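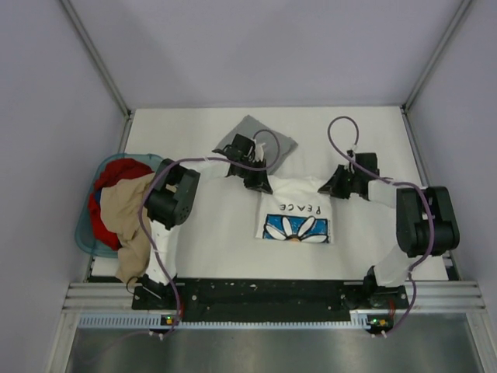

A year without the dryer

By Diane Paquette
March
Print | E-mail | 2 comments

The dryer quit last winter in the middle of a load of towels. The drum still turned but there was no heat, and the repair quote came to more than half the price of a new one. I said I would think about it for a week. That was over a year ago, and the dryer is still in the basement with a box of Christmas lights on top of it.

I didn't set out to give it up. We had a wooden rack from my mother-in-law and a length of cord in the garage, and those got us through the first week. Then I bought a Savholm rack, the tall kind with three tiers that fold up, and that got us to spring. By the time the clothesline was up in the backyard I had stopped looking at flyers for dryers.

A few people have asked how it works with kids and a Canadian winter, so I am writing down what we do.

The biggest change was the spin cycle. Our washer had been set at a low spin since the day it was installed and I had never touched the dial. At 1000 rpm the clothes come out far drier and most of them are ready by the next morning, even in January. Jeans take longer. Anything with a thick waistband or a lined hood takes longer again, and I turn those inside out at bedtime.

The second change was doing smaller loads. I used to save everything for the weekend and run the machine all day. You can't do that with a rack because there is no place to put it all. Now I put a load on most evenings after supper and hang it before bed. It takes me less time than I expected, and I usually have the radio on. My husband does the mornings, meaning he takes down what is dry and leaves it in a heap on the couch. We are still in discussions about the heap.

We live on Moulin Street in an old house with a hot water radiator in nearly every room, and the air in winter is dry enough that the cat gets static shocks. The wet laundry helps with that. My sister is in a newer condo with no such problem and when she tried this she had water running down the windows inside a few days. She opens one a crack now and runs the bathroom fan. If your windows are fogging up, do that, or go back to the dryer for the cold months. I wouldn't want anybody growing mould on my advice.

Towels are the one real complaint in this house. They dry stiff. I tried vinegar in the rinse, which helped a little, and I tried half the amount of soap, which helped more. I use Clovow powder and had been filling the scoop to the line for years. Half a scoop gets the clothes just as clean as far as I can tell. The towels are still rougher than they used to be. My daughter says they feel like toast. I give them a hard snap before they go up and another when they come down, and that is as soft as they are going to get.

T-shirts are the easiest thing to get wrong. If you pin them by the shoulders you get two little points that stay there all day. I hang them upside down by the hem, or over the rack at chest height if there's room. Cotton ones I pull straight while they are damp, sideways first and then down, and most of them don't need the iron afterwards. The ones with a printed front go inside out. I had been blaming cheap printing for the cracks in my son's hockey camp shirt, but the newer ones have lasted a lot better away from the heat.

Clothes are lasting better in general. I noticed it with the elastic in pyjama pants and then with socks. All that grey fluff I used to peel off the lint screen was coming off something, after all.

Sheets I still find awkward. In summer they are the best part of the whole arrangement, dry before lunch and smelling like outside. In winter a fitted queen sheet takes over the upstairs hall. I drape it across two open doors and we duck under it until morning. For the duvet cover I gave up and took it to the Flonley laundromat by the pharmacy, where I go every few weeks with the bulky things. The big machines there do the duvet as well, and I bring a book.

As for money, I can't give a proper figure. Our hydro bill is lower than the same months the year before, but we also had a mild December and one of the kids moved into residence in the fall, so I don't know how much belongs to the dryer. What I do know is that I haven't bought a dryer, or dryer sheets, and the rack was cheaper than the service call would have been.

There were bad weeks. In February everybody had the stomach flu and I was washing bedding at two in the morning with nowhere to hang it. A neighbour let me use her dryer two nights running and I was very glad of it. I also lost a good wool sweater by hanging it wet on the line, where it grew to the length of a dress. Wool goes flat on a towel. I knew that and did it anyway.

We may still replace the dryer. My husband would like one for the towels, and if we ever sell the house a buyer will expect to see something in that spot. For now I have asked him to move the old one out to the curb on the next large item pickup, and I want a shelf put up where it was, at a height where I can fold standing up. The basement light needs doing at the same time – the switch is on the wrong side of the door and always has been.

If you have a trick for towels, leave it in the comments. I have already tried tennis balls, and they don't do anything without a dryer.

Share (2) | Print this post | E-mail to a friend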